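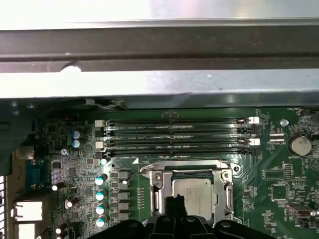 Motherboard with four open memory slots.

Got the withdrawal email again at 2 in the morning. "Your request is being reviewed." Nineteen words, no name, no deadline. I had won 381 dollars on a site called Kamier, playing blackjack badly and getting lucky, and I wanted my money. Took me 112 hours to see it.

Deposits, meanwhile? Seconds. Card number, thumb on the phone, done, cards on the table.

I'm for legal online gambling. Want that up front, since people read a complaint like this one and figure I'm a scold. I'm not. I play most weeks, I set a limit, I mostly stick to it. Grown adults can spend their own money. But if a state is going to license these places and take its cut, then the payout clock should be the first thing in the rulebook and in most of the ones I've read it's buried, or it says "promptly." Promptly! My dentist uses that word.

Here's what the wait is for. Sites say fraud checks. Fine, some of it is. Somebody steals a card, opens an account, cashes out, everybody's mad. I get it. But they had my ID. They had it in September when I signed up, both sides of the license plus a gas bill. If the ID was good enough to take my deposit it's good enough to send my winnings.

The other thing the wait is for is the cancel button. You know the one. Sits right there under the pending withdrawal, bigger than it needs to be, and if you press it the money drops back in your account and you can play it. Instantly, of course. Kamier sent me two emails while I was waiting, both about a bonus, both with a link that landed me a thumb's width from that button. I pressed it once on a different site, Esholm, last year. Lost the lot by breakfast. My fault, sure. Also exactly what the page was built for.

I know a slow payout doesn't sound like much of an issue next to addiction or kids getting on with a parent's card. Those matter more. But the cancel button IS an addiction issue. Anyone who has trouble stopping has finally stopped, has asked for the money back, and gets four days of being poked to change thier mind.

So, my list. Short one.

One day, for any account already verified. Put it in the license. Miss it and the site pays a penalty to the player, not to some fund.

No canceling a withdrawal. You ask, it's locked, it's gone. Want to play again, make a new deposit like everyone else.

ID checks before the first bet. Not after the first win.

No bonus emails while a cashout is pending.

Sites will say it costs too much. Maybe for the little ones. Besemeck pays me same day and its hardly a giant, the lobby looks like it was built on a lunch break. Mavromatis took a day and a half last time, no fuss, no emails. So the machinery exists. The others could buy it or build it, they just like the wait.

A reader wrote after my last piece to say he's had 4000 dollars pending since before his vacation. Back from vacation now. Still pending. He's been offered free spins.

Related
Reading the wagering fine print before you take a bonus
Why I quit playing slots on my phone
Deposit limits: set one tonight
Live dealer tables, are they worth the lag?
What self-exclusion does and doesn't block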